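Newsletter am Küchentisch: meine Tipps für alle, die zu Hause schreiben

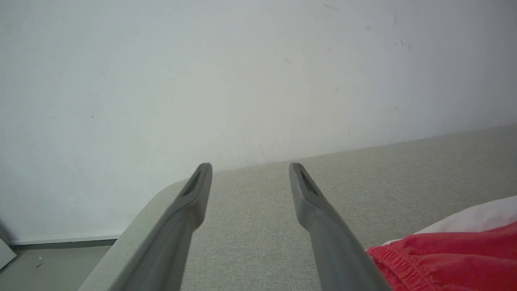 Ich schreibe meinen Newsletter seit ein paar Jahren zwischen Brotkasten und Wasserkocher, und weil immer wieder jemand fragt, wie das im normalen Haushalt überhaupt geht, sammle ich mal, was sich bei mir gehalten hat.

Erst das Thema, dann der Kaffee
Klingt streng, ich weiß! Aber wenn ich mich mit der Tasse hinsetze und noch keine Ahnung habe, worum es gehen soll, lese ich garantiert eine halbe Stunde fremde Blogs. Also schreibe ich abends einen einzigen Satz auf einen Zettel und klemme ihn an die Kühlschranktür. Morgens steht er da und schaut mich an.

Betreffzeilen sammeln
Ich habe dafür ein altes Rezeptkästchen mit Karteikarten. Jede Idee kommt auf eine Karte, auch die doofen. Inzwischen sind 61 Karten drin, und wenn mir nichts einfällt, ziehe ich zwei und versuche, sie zu verheiraten (klappt öfter, als man denkt). Meine am häufigsten geöffnete Ausgabe hieß übrigens »Der Löffel ist weg«. Fragt nicht.

Küchenwecker stellen
25 Minuten schreiben, dann aufstehen und irgendwas mit den Händen machen: Spülmaschine ausräumen, Wäsche aufhängen, Kartoffeln schälen. Die besten Einstiege fallen mir am Spülbecken ein, deshalb liegt dort ein Bleistift. Kugelschreiber mögen keine nassen Finger.

Laut vorlesen
Den Trick habe ich von Halina Sobczak, mit der ich im November einen Schreibabend gemacht habe. Sie liest jeden Text einmal im Stehen vor, und wo sie Luft holen muss, kommt ein Punkt hin. Seitdem sind meine Sätze kürzer geworden. Also, meistens.

Nicht auf die Zahlen starren
Bei den ersten 100 Abonnenten habe ich noch jede Abmeldung persönlich genommen. Jetzt sind es 1.501, und ich schaue nur noch einmal im Monat in die Statistik. Hilfreicher finde ich die Antworten, die zurückkommen. Die drucke ich aus und hefte sie in denselben Ordner wie die Gebrauchsanleitungen.

Ein Plan für magere Wochen
Zwei fertige Ausgaben habe ich immer auf Vorrat, so wie andere Leute Suppe einfrieren. Nichts Aktuelles, eher so was wie »Was ich über Überschriften gelernt habe«. Wenn die Kinder krank sind, geht eben eine davon raus. Danach aber bitte wieder auffüllen, das vergesse ich selbst am liebsten.

Nächstes Mal geht es um Fotos bei Küchenlicht, dazu hat Hafiz Lumenta mir schon drei lange Mails geschrieben. Wenn ihr Fragen habt, schreibt sie gern unten in die Kommentare!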